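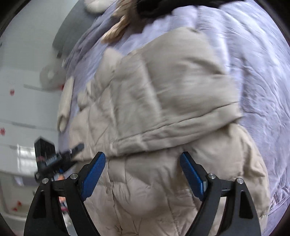
4.2 Bulk garments and the problem of the surface

Padded outerwear gave our participants more trouble than any other class of clothing, and it did so for reasons that the folding literature has mostly declined to discuss. Household manuals treat the coat as a thing that hangs. In the apartments we studied, the coat is a thing that lands, usually on the bed, and stays there until someone needs to sleep. The beige puffer in Figure 3, lying across a lavender sheet, is a fair specimen of what we came to call the resting state: the quilted channels keep their loft in one part of the garment and give way to fine wrinkles in another, and a thick fold runs across the middle that belongs to no folding method known to us. A ribbed cuff stands up at one side. Participants shown garments in this condition tended to describe them as "put away for now."

Figure 3. Puffer jacket in the resting state, on a bed. The raised fold near the center is typical of what we coded as an accidental crease.

We asked each of the 24 households to deal with its winter coats as it normally would at the end of the season, which for most meant April. No storage method was suggested. Zhuravel and Azimi coded the results separately and then met to argue, chiefly over whether a coat pushed under a pillow should count as stored. (It does. Azimi's dissent is recorded in the coding notes.) Three positions came up often enough to earn names of their own: the hang, the roll and the heap. A fourth, the fold proper, was attempted in nine households and finished in four.

The trouble with folding a puffer is that it has opinions. A cotton shirt keeps a crease where the hand puts it, while a padded panel pushes back and then slides, and the sleeve that was tucked in first is generally the first to leave. One participant folded the same jacket along the same line five times, with visible good manners, before sitting on it. Sitting was in fact the most common form of compression we recorded, well ahead of the straps and vacuum bags that several participants owned and could not find.

The surface matters more than we expected. On a hard table, participants squared the hem against the edge and worked upward. On a bed they had no edge to speak of, and the sheet moved with the coat, so that each attempt to smooth one of them wrinkled the other. Smooth bedding made this worse. Karpenko, who ran the home visits, noted that people working on slippery sheets stopped earlier and called the job done at a lower standard than those working on a plain blanket. We had no measure for standards in our original plan and adopted his, a five-point scale running from "shop" to "floor."

Beds also come furnished. Pillows, soft toys, other clothes and the occasional person occupy the far end, and the coat has to be handled in whatever is left. Most participants worked around these things and did not move them, even when moving them would have taken a second. Semeniuk has argued elsewhere that the bed serves as a waiting room for objects between uses, and our visits give us no grounds to disagree, although we would add that some of the objects appear to have missed their appointments.

Completion times are given in Table 2 and should be read with care. The longest session ran to almost 30 minutes and included a phone call. The shortest belonged to a participant who picked up the coat, looked at it, and put it on.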